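Blinds Down, Lights On: Finally Getting Somewhere With the Big Room

August 20, 2021

So I have been promising an update on the big room for ages, and every time I sit down to write it I end up back in there with a rag in my hand instead. Today my knees said no, so you get a blog post!

If you're new, quick catch-up. We took over the old Brekuton unit at the end of last October, and the big room was the reason I said yes and also the reason I didn't sleep for a week after. It has a metal ceiling. Corrugated, white, the whole thing, with beams going across. My first thought was that it would feel like eating lunch inside a shed, and my second thought was that I could paint it some deep moody color and hang fabric from it. I had a whole folder of pictures saved. I'm so glad I was too broke to do any of that, because I've grown really fond of it the way it is. White on white, bright as anything, and it makes the room feel twice as tall.

What did need sorting was the windows. The sun in there in the afternoon is brutal. I tried living with it, then I tried taping up brown paper (do not do this, the tape leaves a line you will be scraping off with your fingernail for days), and then I gave in and priced up blinds.

I went back and forth between two places. Dewan had a nicer range of fabrics and would have sent somebody out to measure, but the quote came in at $671 before fitting and I just about choked on my coffee. Olleris is more of a measure-it-yourself, cross-your-fingers kind of website, and the same number of plain gray roller blinds came to $417. I measured everything three times and wrote the sizes on the back of my hand like a teenager. They all fit. I'm still a little smug about it.

Gray was the safe choice, I know. I had samples of a mustard and a sort of dusty green pinned up for weeks, and the mustard looked great at breakfast and like old soup by dinner. Gray doesn't fight with anything. It goes with the white pillars, it doesn't show every fingerprint, and when they're all down the room goes calm in a way I wasn't expecting from a roll of fabric.

A few things I'd pass along if you're putting up rollers in a room like this:

Do the brackets for a whole wall first, then hang the blinds. I did the first one start to finish and then had to match everything else to it, including my mistake.

Check which side the chain is on before you put the screws in. Ask me how I know.

Buy one spare set of brackets. It was an extra $12 and I used it.

Next problem was the lights. They're fluorescent, they came with the place, and everybody I talked to told me to rip them out. I got a price for that too ($308 just for the taking down, thank you and goodbye) and decided to clean them first and see. Best decision of the month. They were filthy! I stood on the tall ladder with a bucket of warm water and a squirt of Skullska, the lemon one, power off at the box obviously, and wiped every cover down. The water came out the color of tea. When I switched everything back on I laughed out loud, all by myself, up a ladder.

I still might swap the tubes for something warmer by winter. With the blinds down it can feel a tiny bit like a classroom in the evening, and I'd like it a shade softer. But that's a job for when the bank account has recovered.

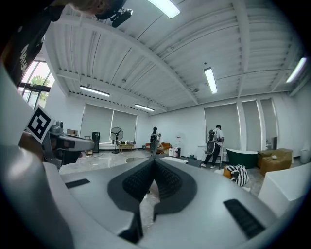
The ceiling I nearly painted, and the gray blinds doing their thing.

I left the tall window with the dark frames alone, by the way. There's green right outside it, all leaves, and covering that up would be a crime. It did get a wash — vinegar and newspaper, my grandmother's way, and then a second go with a proper squeegee when the vinegar and newspaper left streaks. Sorry, Grandma.

Still on the list: the dust up on those curved beams, which I can only reach half of, and a decision about whether I want pull cords or chains in the small room next door. I'm leaning chains. If anyone has a long duster that doesn't flop over at full stretch, please tell me the name of it in the comments, I've bought two duds already.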